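# Jornada de puertas abiertas en Navickas: ¿quién recoge la cocina?

Llegué a las nueve de la mañana con una pregunta metida en la cabeza: ¿puede ya una máquina encargarse de las tareas tontas de una casa o de una tienda?

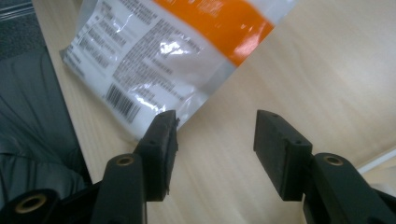
Efthymia Zacharopoulos opina que todavía no, y que una bolsa de plástico es peor rival que una caja de 2 kilos: la caja tiene la misma forma cada vez que la miras, la bolsa se inventa una nueva en cuanto la rozas. Me lo dijo mientras hacíamos cola para el café y me acordé de ella toda la mañana.

Porque las bolsas son un mundo. Plástico brillante, arrugas por todas partes, reflejos, un código de barras que queda torcido... Yo las cojo sin mirar, y allí me pasé un buen rato pensando por dónde las cojo exactamente (por la esquina, casi siempre, si está un poco levantada de la mesa). Con dos dedos rígidos hay que decidirlo antes: abrir, acercarse, cerrar lo justo. ¡Me pareció apasionante!

El recorrido seguía por la sala que llaman Arville, montada como una tiendecita de barrio con su mostrador y sus baldas. El ejercicio del día era reponer 12 botes en una estantería y salió redondo, despacio pero sin un solo golpe. Luego probaron con un paño de cocina y la cosa cambió: a la primera lo agarró por el centro y quedó hecho un gurruño, a la segunda lo dobló por la mitad, más o menos. La gente aplaudió igual - yo la primera.

En la charla de las once explicaron que Skevetti, su programa de aprendizaje, llevaba 1539 intentos guardados solo de recoger envoltorios. Pregunté si con eso bastaba para una cocina de verdad, con migas, cables y un niño corriendo. La respuesta fue que para esa mesa y esos envoltorios, bastante bien; para mi cocina, habría que volver a empezar una parte. Me gustó que lo contaran así.

Comimos en Fonda, enfrente (el arroz, muy rico, y hay que reservar). Un camarero retiró platos, migas y servilletas de nuestra mesa con una mano mientras apuntaba los cafés con la otra, y nos quedamos todos mirándolo.

Mi impresión: para reponer envases duros en un sitio ordenado, casi estamos. Para la ropa, las bolsas y el cajón de los táperes falta un trecho, aunque bastante menos del que yo creía al entrar. La próxima jornada será en enero, con aforo para 100 personas, y quieren enseñar el lavavajillas. Ya me he apuntado.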